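Fornent Sports Laundry, Hallport
We look for two persons for folding and sorting of team clothes (part time)

Fornent takes care of the clothes of amateur basketball and soccer clubs in Hallport and Okisley. From December we have more clubs than before, and we need two more pairs of careful hands at the folding table.

The work is simple but it asks for attention. You take the clothes from the basket, lay them on the padded table, make them smooth and fold them in our way. 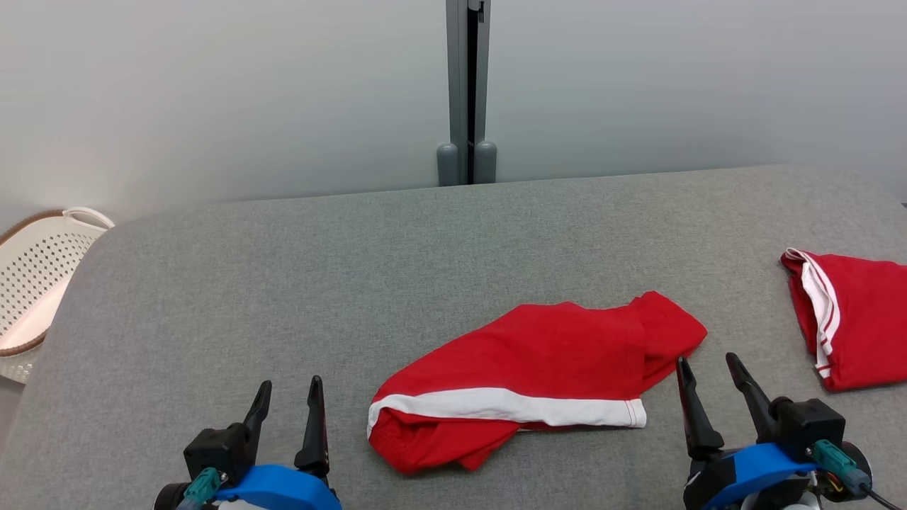 Red shorts on the gray folding table, with the white basket at the left.

Shorts with stripes are folded along the stripe, so the white part stays outside. Please take the fabric by the edge and do not pull on the waistband.
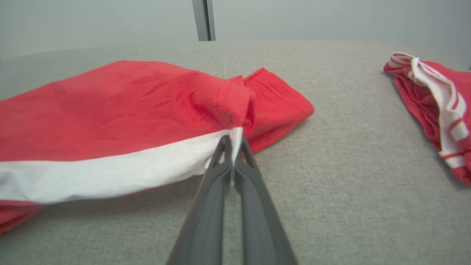

The broad white stripe, held at its edge.

In a normal shift we finish some 200 pieces. New persons start slower and this is no problem. 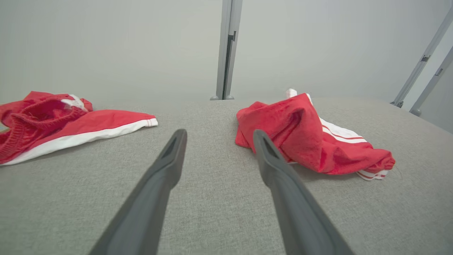

Shorts of the same color are easy to mix, therefore you must also check the size label before you make the pair with the jersey. Experience in a laundry or a clothes store is welcome but not necessary.

Jerseys are spread with the front up and stretched a little at the hem before the first fold.

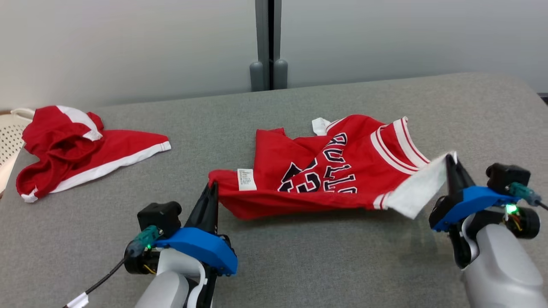
Red Bulls jersey with the hem drawn tight.

We offer 110 dollars for each shift of six hours, and a free bus card. Please write a short letter to Gülizar Türkmen, Fornent, 218 Llewellyn Street, Hallport, before Tuesday, November 19, 2019.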